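### 3.2 Setting and table layout

The table stood on an upper floor, next to a staircase with a dark wooden handrail and thin black metal bars. It had been picked because it could be reached from more than one side and because the floor plan of the Kotinville building left little choice. Following the Costello layout rules, items were grouped by how they are normally stored: things that stand up, things that lie flat, and things that fold. Each arrangement was built from a shared stock of 200 household items — small table goods for the most part — and given a layout code before work began.

The layout discussed in this section belongs to the mixed group. It combines a bouquet, a hardcover book, a folded pair of eyeglasses and a small silver object of the size and shape of a card case. Mixed layouts are harder to score than single-type layouts, as the items differ in height and in how much clear surface they need. A bouquet takes up far more room above the table than on it, and a book laid at an angle uses more of the surface than one set square to the edge. Both effects enter the spacing score defined in Section 3.3.

Lighting was left as found. Ceiling fittings in the stairwell area were of several types, including pendant lamps, a tube light and small recessed lights, and no attempt was made to even them out. Glare on shiny items was therefore recorded as a layout condition and was not corrected. 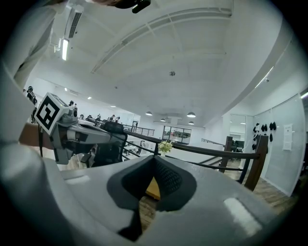
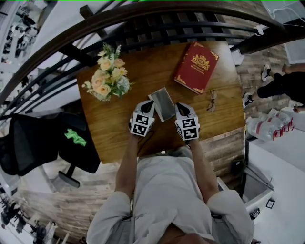

**Figure 4.** Stairwell setting. The dark wooden handrail appears in both views; the table and its items are shown in the second.

*Why was the bouquet not placed at the centre of the table, as it would be in most homes?* The Plata rules treat the centre as working space and keep it free of tall items. A bouquet placed there hides whatever lies behind it from a person standing at the near edge, and flat items then tend to be pushed outwards.

Across the full study, 3454 item placements were scored. Each layout was allowed 10 minutes, after which the positions were noted whether or not the arrangement was complete. In 23 layouts the eyeglasses ended up on top of the book. These were kept in the set but scored apart, given that stacking changes the meaning of the spacing measure. The Bondero index was applied to the remainder without change.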